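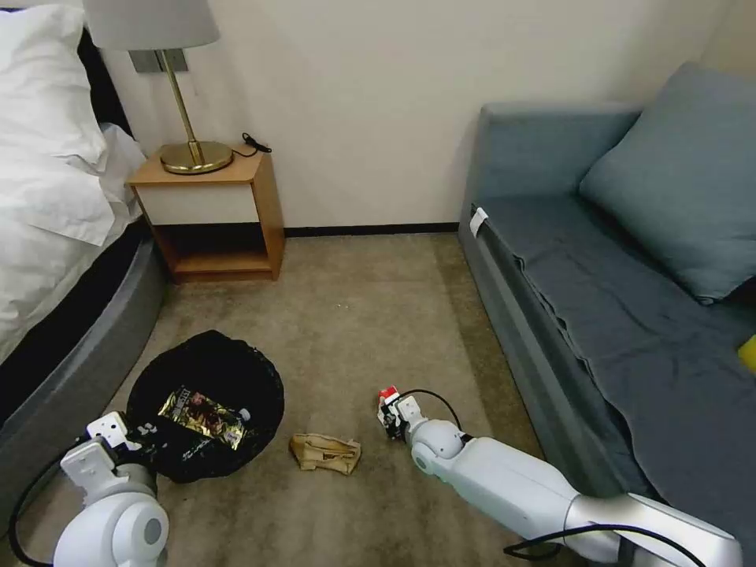
Harnivero nightstand review - three months in

Bought this in April for the spare room, writing it up 10 July 2026 so a bit less than the headline says, sorry. Quick version first. Good little table, annoying assembly, drawer is shallower than you think.

What it is

Small wood nightstand, light honey color, white drawer front on top and an open shelf underneath. Ordered from Stoteo, $64 on sale. I wanted something narrow becuase the bed has one of those thick upholstered bases with rounded corners and it eats floor space. Plus there's the sofa on the other side of the room, and I still need to walk between the two with a laundry basket.

Putting it together

One evening. Should have been less. The instructions are all drawings and step 3 shows the back panel the wrong way around, so I did it, undid it, did it again. Bring your own screwdriver, the little key in the bag is useless. Two screws left over. No idea. Nothing wobbles.

Drawer

Runs smooth. Fits a paperback, phone charger, glasses case, a pack of tissues if you squash it. Will not take a hardcover on its side. No stop at the back either, so small stuff rolls where you can't reach it.

Open shelf

I keep it empty for guests. They dump a book or a water bottle there and it's fine. Low though. If you're on a thick mattress you'll be hanging out of bed to get at it. Collects dust fast, wipe it when you vacuum.

Top

Enough room for a lamp with a round base, a glass and a phone. Mine has the brass lamp with the gray drum shade and the shade takes up more air than the base takes up table, so measure the shade, not just the foot. Extra cord sits coiled in the back corner. I'd love a notch or hole for cables - there isn't one. My biggest gripe really.

Color

Warmer than the Stoteo photos. Against a cream wall and tan carpet it looks good, and it's okay with the gray bed and the gray-blue sofa. If your other wood is dark I'd skip it. The white front shows fingerprints, a damp cloth takes them off.

Compared to the Lenihan one

Had a Lenihan before. Heavier, deeper drawer, cost a lot more, and the finish went cloudy where I put a mug down. No rings on this one yet, but I use a coaster now so not a fair test.

Would I buy it again

Yes for a guest room. For my own side of the bed no, I need a bigger drawer. 4 out of 5, would be higher with a cable hole and instuctions that match the parts.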